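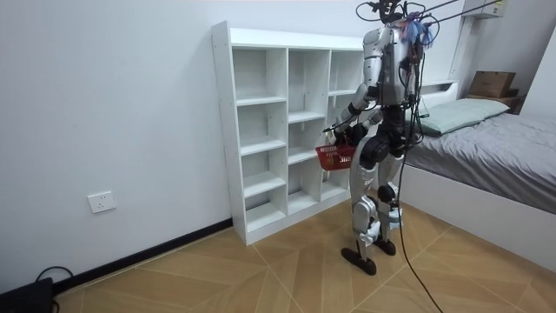
# House rules, with pictures

The Preltidus rulebook for working with a humanoid in a furnished room runs to 3462 words. Chanida Somboon wrote most of them, and I have been told by Chanida Somboon that they are all necessary. This page is the gallery version, for people who will look at two pictures before they will read a contents list.

The rules apply to any room with furniture in it. Labs have their own book, which is shorter and angrier.

**Before anyone presses anything**

Walk the cable. Start at the robot and go all the way to the far end, with your eyes on the floor and your phone in your pocket. A cable across floorboards is allowed. A cable across floorboards that you have forgotten is a reportable event, and the form has a box for your shoe size (Eusebio Rivadeneyra's idea, and it has survived two reviews).

Say out loud who has the stop button. One person holds it. "We've all sort of got it" was written in the log once, in November, and is now quoted on the inside cover.

Keep 460 mm clear between the robot's feet and anything you would be sorry to see it step on. Beds count as furniture for this purpose. So do colleagues.

Clear the shelf unless the task needs things on it. Ornaments, mugs and Raymonde Hiebert's succulents are to be taken out of the room altogether, and the top of the shelf doesn't count as out of the room.

**While it is working**

Stand where the operator can see you. If you can't see the operator, the operator can't see you, and the robot has no opinion either way.

Don't help. This is the rule most often broken, usually by nice people. A hand is closing slowly on a piece of fruit, the angle looks a bit off, and somebody leans in to nudge it. The Joltar team used to call this "assisting". The rulebook calls it "entering the working area", and it means stop, step back, log it and start again.

Don't talk to the operator during a grasp. Fire is an exception. Lunch was proposed as an exception and turned down.

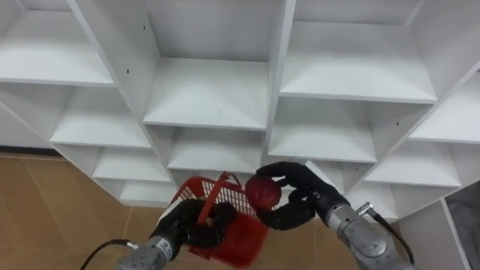
*Two hands, two jobs: basket in one, apple in the other. Section 4, "Handling light goods", covers both.*

Section 4 is the one people argue about, so a little more on it.

Light goods means anything you could drop on your own foot without changing your plans. Fruit qualifies. The basket qualifies too, and is logged as a separate item from whatever goes in it. Nam-gil Nam wanted baskets and contents logged together and made a decent case for it, but then we would have had to decide what a basket is when it's empty, and it was nearly five o'clock.

Food used in a session is not food afterwards. Put it in the bin marked for it. Brittany Penner would like it known that washing an apple doesn't turn it back into lunch.

If something is dropped, leave it where it lands until the arms are parked and the person with the button says so. Apples roll. Let them.

**When you've finished**

- Arms parked, then power, then cable. In that order, including on Saturday.
- Log sheet signed by the button holder, in ink. The Dhillon cupboard has pens. It had pens.
- Floor checked for anything that went under the bed.
- Door shut. The room is used by other people and they have asked nicely.

Changes to the rules go to Chanida in writing. She reads every one of them, and the present version took in a suggestion from the Skerell group that "reasonable distance" be replaced with a number. The group also suggested the number, which was 3000 mm, and would have put the operator in the corridor.

The full rulebook is on the hook behind the door. Please put it back on the hook.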